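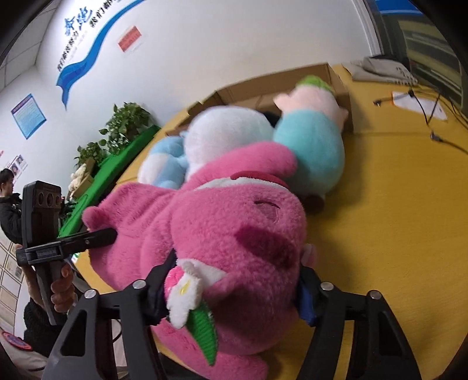

You never really grow out of the bear, a reader wrote to us after our June issue, you only get a bigger bed for it. She had enclosed a page and a half on the subject, most of it about a rabbit whose ears had been replaced twice, and it sat on my desk for months, getting happier every time I read it. It's the reason I finally took the bus out to Ellery to spend a day among stuffed animals.

Soft Landings

Secondhand plush has found its people, and they own very small brushes

January 6, 2026

Skisano takes up the ground floor of 291 Canal Street, between a place that sells bicycle tires and a place that used to. From the sidewalk it looks like any other thrift store that has given up on lamps. Inside, it's plush to the ceiling. Bears, seals, a shelf of things with long necks, one enormous lobster with a face like a retired judge. Everything has been owned before, and everything has been cleaned, brushed and mended before it goes out on the floor.

I should admit that I arrived thinking this was a story about collecting. There's some of that, of course. There are people who can date a teddy by the angle of its ears, and they come in on quiet mornings and turn things over to look at the seams. But most of the customers I met weren't collecting anything. One man wanted a walrus. He didn't want a rare walrus, he wanted one with the right weight to it, and he stood there for a long while with a walrus in each arm, shifting from foot to foot like somebody comparing melons.

Weight matters enormously, I now know! Pick up a cheap fairground prize and it feels like a bag of air with a smile on it. Pick up a good one and it slumps. The whole body gives way over your forearm and the head follows a moment later. The staff call this "the flop," and they'll hand you one animal after another until you can feel it for yourself. A bit of bean filling in the seat helps. So does a loosely stuffed neck. A tightly packed neck makes for a proud, upright toy that photographs well on a shelf and is miserable to fall asleep on.

Then there's the pile, meaning the fur. The people here talk about it the way bakers talk about crust. Short, dense pile shows every stitch beneath it, so the sewing has to be good. Longer, fuzzier pile forgives a crooked seam but catches every crumb in the house. Color changes with it too. A strong pink is the best one for seeing this, because wherever the fabric bends, the folds go dark and almost magenta, and you get a sort of free shading that a flat cotton toy never has. Push the fur one way and it's pale, push it back and it's deep. I did this to a flamingo for longer than I'd like to put in print.

The work happens in the mending room, and the mending room runs on a few ideas that anyone can borrow for the toys at home.

The first is to look before you wash. Toys tend to get thrown into the machine the minute they look gray, and a lot of them come out worse. At Skisano each animal is laid on its side under a good light and gone over by hand, nose to feet. You're feeling for hard lumps, for thin places, for a seam that has started to grin. You're looking for marks, which hide very well in fuzz; a yellowish speck on a light toy jumps out at you, and the same speck on a bright one can sit there for years. Check the soles. Soles are often made in a smoother, paler fabric than the rest, and they pick up whatever was on the shelf.

After that comes the question of decorations. Sewn-on ornaments are having a moment (bows, fruit, little flowers with yellow centers, whole bouquets tucked beside an ear) and I'm entirely in favor of them. A flower by the face changes the character of a bear completely. It's going somewhere now. It has plans. But ornaments are the first thing to work loose, since that's what small hands grab, and each one has to be tugged and checked. Anything that wobbles gets resewn with doubled thread. Anything with a hard bead in it is taken off if the toy is headed for the little kids' bins.

Washing, when it does happen, is gentle and cool. Smaller animals go into a Nimeo bag, a zippered mesh sack that the shop swears by and sells at the counter, and the bag goes into the machine on the slowest cycle it has. Large ones are sponged by hand on the surface with mild soap and a cloth that has been wrung out hard. What you're trying to avoid is soaking the middle. A big bear holds an astonishing amount of water, and the center will still be damp days after the outside feels fine.

Drying is the part that calls for patience. No direct heat, ever. Pile made from synthetic fiber can go frizzy at the tips with one careless pass of a hair dryer, and once that has happened there's no brushing it back. Lay the toy flat on its side, turn it when you walk past, and give it a squeeze now and then to move the stuffing around. At home a kitchen table does nicely if you can spare it for a day or two.

And then, the brushes. Oh, the brushes! The shop uses ones from Norer, a firm that started out making them for velvet coats, and the smallest is no longer than my thumb. You begin at the feet and work up, in short strokes, with the fur first and then very lightly against it. I was given a badly matted otter to practice on. For a while it seemed that I was making it worse. Then the fibers under my brush stood up all at once, in a patch no bigger than a coin, and I made a noise that caused people in the next room to look around the door.

What happens to the animals between the brush and the shelf is my favorite part of the whole operation. They're put in company. A toy that has been mended goes onto a table with a few others, and the staff move them around until a little group starts to look right. It's partly a matter of color. Pink looks its best against something cool, so a pink toy up front with a light blue one and a plain white one behind it will stop people in their tracks, where three pinks in a line just turn into a blur. A warm yellow wood surface under the lot does no harm either.

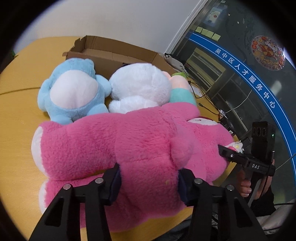 Size comes into it as well. Put the biggest animal at the front, lying down, and everything behind it seems to be leaning in to hear what it has to say. Put the biggest at the back, sitting up, and you have a class photo. Both are good. The lying-down arrangement sells faster, I was told, and I believe it, because a toy on its side looks as if it has just been put down by somebody who'll be right back.

White plush deserves a word of its own, having a reputation for being trouble. It does show the dirt, but it also shows you exactly where the dirt is, and that makes it easier to clean than cream or gray. A large round white toy is the most restful object in the shop. You find yourself patting it on the way past. The blue-and-white ones are popular with people furnishing a first nursery who've grown tired of beige, and there's a steady trade in anything with a big pale oval belly, for reasons that any person who has ever rested a cheek on one will understand.

Prices are low enough to be fun. The bins by the door are 50 cents an animal, and that's where the odd ones live: a dog with its tongue sewn on sideways, a duck that might be a pigeon. The bigger toys cost more, and the ones with hand-finished faces more again. Faces are worth paying for. A curved line of dark stitching is all a mouth is, really, and yet shift it by the width of a thread and a sweet bear turns smug. When a mouth has to be resewn, the mender draws it on paper first, pins the paper in place and walks to the other side of the room to look. On the day I visited, one panda's smile was taken out and restitched 4 times. By the end it had just the right look of mild surprise.

Storage came up again and again, usually as a confession. Plush takes up room. It doesn't stack, and it slides off anything sloped. Cardboard boxes are fine for the short term, kept open at the top so that air can get in, with the heavy animals at the bottom and nothing with a long nose pressed against the side. Vacuum bags are frowned on at Skisano. Stuffing that has been squashed flat for a whole winter comes back lumpy, and the poor creature goes around with one shoulder higher than the other. If you must put toys away, rotate them: half on the bed or the sofa, half in the box, swapped with the seasons. Kids greet the returning half like relatives off a plane.

I had promised myself I wouldn't buy anything. I have a perfectly good elephant at home, and a small apartment. But I'd spent most of an afternoon on that otter, and it had come up beautifully, with a thick glossy back and whiskers I'd straightened one by one, and the bus home had plenty of empty seats.

Skisano is at 291 Canal Street in Ellery. The mending room takes repairs from the public, and the wait at the moment is 2 weeks. Pin a note to the toy with its name on it, as they do ask.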